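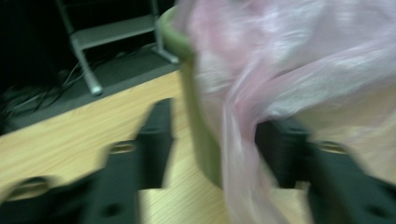 Gripper closing on the green container, pink bag over it. Lots of blur.

Ticket 1108: bag task episodes getting thrown out by the pose tracker
Opened by: Jaxon Pelletier
Project: Sallby (hand-held collection)
Status: open, waiting on re-run

Hi all, me again! I've been recording the bag-over-the-bin task with the hand-held gripper and the Pirkska tracker keeps rejecting my episodes. Out of the last batch of 16 it kept 5. The folding task on the same table went through fine the day before, so I don't think it's my calibration (I redid it anyway, see below).

The message is always the same one, "track lost, episode dropped," and it comes up right where I close the fingers. Look at the picture and you'll see what I'm up against. Both fingers are smeared, the table grain is streaky, and the bag fills up the whole upper right. There isn't a lot of sharp stuff left for the tracker to hang on to.

What I've tried so far:

Recalibrated the gripper width, open and closed, twice. No change.

Restarted the tracker and cleared its map. It kept one more episode than before, which could be plain luck.

Wiped the lens. I really hoped it was that one!

Swapped the pink bag for a white paper one, same motion. Still dropped, so I put the pink one back.

Slowed way down on the approach. This helped the most, but then the episodes run long and I feel like I'm moving underwater. I don't know if we want the model learning that.

Two questions. Is there a minimum speed we're supposed to stay above for Sallby? And can I get at the shutter setting on this unit, or is it locked in the Abreu profile?

Reply from Hélène Sawatzky
No minimum speed, but please don't pause in the middle of a grasp, the trimming script reads a pause as the end of the episode. The shutter is locked in the profile, yes. I've made you a copy called pornley-short with the exposure capped at 1/500. It'll look darker. Add a lamp on the table side if you have one, and try to begin each episode with a second or two of slow looking around before you go for the bin. Don't delete the dropped ones, I want the raw video.

Reply from Jaxon Pelletier, 9/28/19
Loaded the new profile, thanks Hélène! First thing I noticed is that it is a LOT darker, so I dragged a desk lamp over. With the slow look-around at the start I did a short set of five and the tracker kept four. The one it lost was me being careless, I yanked the bag up too fast and it went right over the lens.

Raw video from the bad batch is uploading now to the Sallby folder under this ticket number. Leaving this open until I've done a full 16 with the new profile. If somebody could check that the darker footage is okay to mix with the older episodes, I'd love to know before I record a whole lot more of it.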